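Closton Evening College
Textiles for the Home
Lecture notes 14: Pattern in cloth - woven, printed, dyed

Read these notes together with notes 13, where we have spoken about yarn. The sample cards are in the gray cabinet and must go back there in the order of their numbers.

1. Where is the pattern?

When a customer says that she wants "a cloth with a pattern," she speaks about what she sees. The maker must ask a second question: at which moment did the pattern enter the cloth? It can enter when the yarn is dyed, when the cloth is woven or knitted, or after the cloth is finished. The answer decides the price, the care and the way the cloth will look when it is old.

Some words that we will use today:

Yarn-dyed: the yarn gets its color first and is woven later.
Piece-dyed: the cloth is woven from undyed yarn and the whole length is dyed in one color.
Printed: color is put on the surface of a finished cloth.
Warp: the yarns that run along the length of the loom.
Weft: the yarns that go across.
Repeat: the distance after which the pattern begins again.

2. Piece-dyed cloth

Most plain bed linen is dyed in the piece. It is a practical method for the mill. Undyed cloth can wait in the store for months, and the color is decided only when the orders come in. If gray sells well this year, more of the same cloth becomes gray.

The difficulty is to get the same shade twice. Two dye baths with the same recipe can give two slightly different grays, and on a bed, where a sheet and a cover lie directly next to each other, the eye finds the difference at once. For this reason a hotel should order the full set from one dye lot and write the lot number in the linen book. Please do this also in your exercise, even when the customer is only a private person with one bed.

Plain cloth also hides nothing. A crease, a thin place in the yarn or a small stain is more visible on one even color than on a busy pattern. Middle tones are the most forgiving. White shows stains and very dark colors show lint.

3. Checks and plaids

A check is the simplest pattern that a loom can make with color. The warp has colored stripes and the weft has colored stripes, and where they meet we get squares or rectangles. In a plain weave the crossing place of two colors looks mixed. From far away a third color seems to be there, but it is only the two yarns side by side.

We call it gingham when the stripes are of equal width and usually one of the colors is white. A windowpane check has thin lines, far apart, on a plain ground. Plaid is the wide word for the rest, and in American shops it is used for nearly everything with crossing lines, so do not argue with the customer about it.

A check can be woven or printed. Three tests can help you:

Turn the cloth over. A woven check is as clear on the back as on the front. A print is often paler there.
Pull out one yarn from the cut edge. In a woven check the yarn keeps one color for its full length. In a print the color changes along the yarn.
Follow one line with a ruler. A woven line goes with the yarn. A printed line can drift away from it, and then the cushion looks crooked even when the sewing is correct.

You will not always be allowed to do the second test! On finished goods, look inside at the seam allowance.
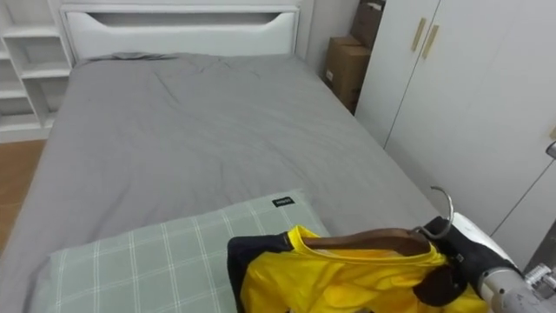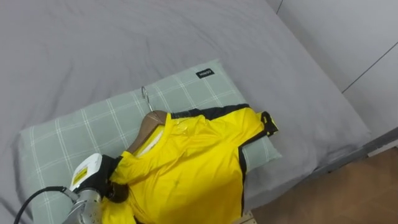 Gray bedding; in both pictures also a pale green pillow in plaid, with a yellow and black sports shirt on a wooden hanger.

4. Printed cloth

Block printing is very old and very slow. The printer puts color on a carved block, presses it on the cloth, moves the block by one repeat and presses again. Small mistakes between one press and the next are normal, and today many buyers pay more to have them.

The large change came in 1783, when a patent was given in Britain for printing cloth with engraved metal rollers. The pattern was cut around the roller, so the repeat could not be longer than the roller was around. This is why many early roller prints are small: little flowers, dots, thin leaves. When you see an old print with a small repeat, the reason can be the machine as well as the taste of the time.

Flat screens and later rotary screens allowed larger patterns and stronger color. Digital printing needs no screen at all, and a short length costs per yard nearly the same as a long one. The sample from the Clorlow range on card 9 was printed in this way. Look at it with the magnifying glass and you will find very small dots.

5. Color in knitted sports cloth

Clothing is not our main subject, but students ask about it every year. Sports shirts are mostly knitted from polyester. Cotton dyes do not hold on this fiber; it needs another family, the disperse dyes, and heat. Very bright colors are easy to get on polyester, also yellows that would look dull on cotton. Trim in a second color can be a separate piece which is sewn on, or it can be printed in place. Feel for the seam.

6. Example: the Cladska blanket

The mill at Cladska ran 4000 spindles in its best years and made nearly only checked blankets. The oldest pattern, called Tilahun in the order books, has a cream ground with crossing lines in two browns. Both browns were dyed in the fleece, before spinning, and this is why the color in old pieces is soft and a little uneven but goes through the full yarn. A worn Tilahun blanket gets thin at the fold. It does not lose its lines. Compare card 11 (Tilahun, used) with card 12 (printed copy, used), where the lines are gone on the fold and the white fiber is looking through.

The mill also sold the same pattern as pillow covers, and there we see a weakness. The repeat was made for a blanket, and on a small cover only one part of it fits. So each cover looks different, depending on where the cutter began. For a pair of pillows you must buy extra cloth and match the lines by hand - count one full repeat of extra for each cover.

7. Care

Wash new yarn-dyed goods alone the first time. Printed goods should be turned inside out, and the iron goes on the back. Do not dry two pieces of one set differently, for example one in the sun and one in the machine. They will not be a set for long.

Exercise 2, for the next meeting

Choose one bed, at home or in a shop. Write for each textile on it whether it is piece-dyed, yarn-dyed or printed, and which test you used. If you are not sure, write "not sure" and what you would need to know. One page is enough. Bring also a small cutting of any check, with the selvage if possible, and mark the warp direction with a pencil.

Reading: course reader, the chapter on color and weave, without the part about jacquard looms. We will do jacquard in June.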